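Baking project, report 2: hazelnut torte, toasted vs. raw nuts
Vivek Tiwari, partner Edeltraud Hämmerli
Feb 10, 2022

**What we wanted to know**

Does toasting the nuts first change a hazelnut torte enough that normal people notice. Edeltraud's family recipe says toast, always. The Wyss cookbook from the school library says don't bother, the oven does it for you. Both can't be right, or maybe they can.

**Method**

Two tortes, same day, same oven. Hazelnuts from the Clesa market, one big bag split in half. Batch A toasted 10 minutes, skins rubbed off in a dish towel. Batch B straight from the bag, skins left on. So yes, that's two changes at once. Should of peeled B too, see Problems.

Ground both in the Hinov grinder on pulse. Stop early or you get butter. Eggs, sugar, breadcrumbs, lemon zest, no flour. Single layer, plain, no frosting so the nut flavor had no place to hide. 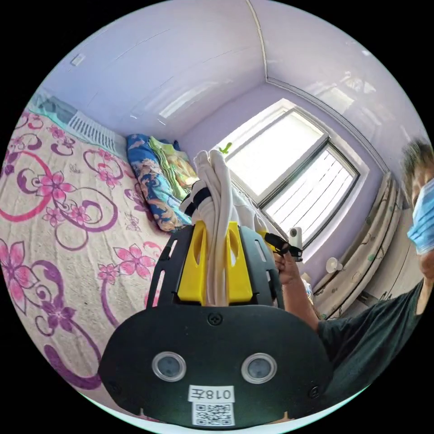 *Fig. 1. White fabric with black strap, held between the yellow fingers.*

Cooled both on racks, cut into small squares, served on paper plates marked with a dot or no dot. Tasters were 15 students from Furkholm dorm. Water between samples. They wrote down which one they liked better and one word for each.

**Results**

- Liked A (toasted): 9
- Liked B (raw): the rest
- Words for A: "deep", "coffee", "dry", "like the spread"
- Words for B: "soft", "green", "bitter at the end", "fine"

Closer than we expected. Edeltraud not happy. The bitter comments are probaly the skins. A was a little crumblier, B held together better when cut, and two people said they picked B only for the texture.

Weight of batch A out of the pan was 776 g. Forgot to weigh B before cutting it.
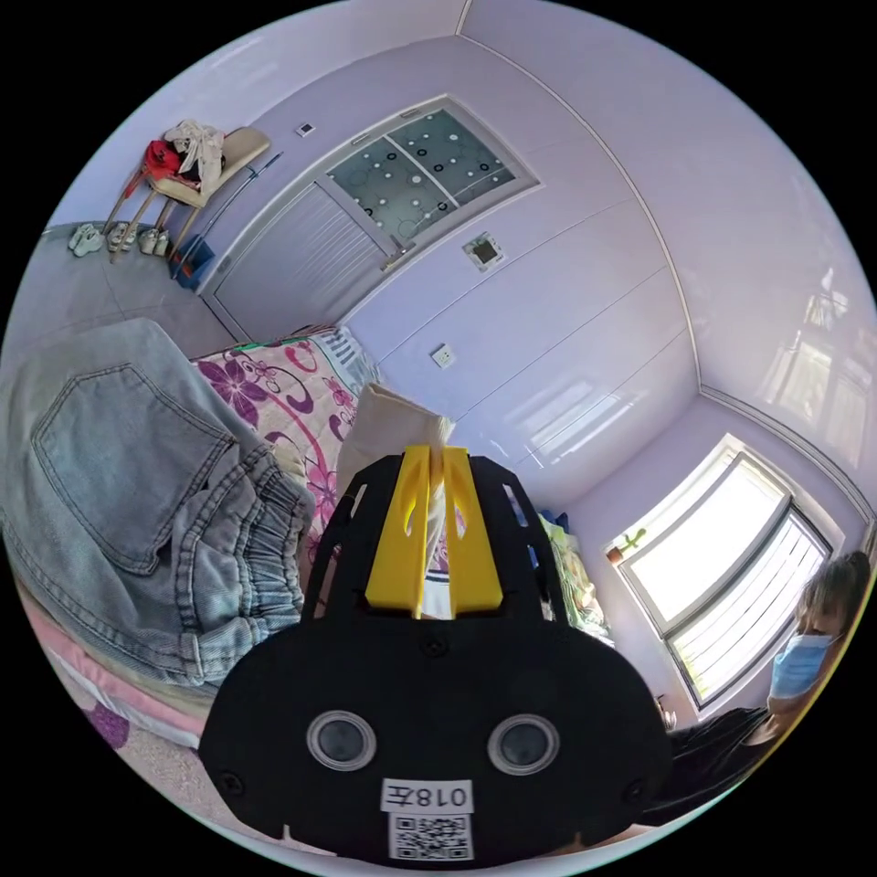 *Fig. 2. Light blue jeans on the floral blanket, clothing pile by the wall.*

**Problems**

Skins, already said. Also the oven runs hotter in back and A was in back. Rotated at the halfway mark but late. Dots on the plates were visible to everybody, and one table was talking about which was which before they wrote anything.

**Next**

Repeat in April with both batches peeled. Blanch B with baking soda to get the skins off, then dry it overnight. Bake one at a time, middle rack. Maybe a third batch toasted darker. Edeltraud is bringing her grandmother's pan, Vivek does the grinding and the score sheets.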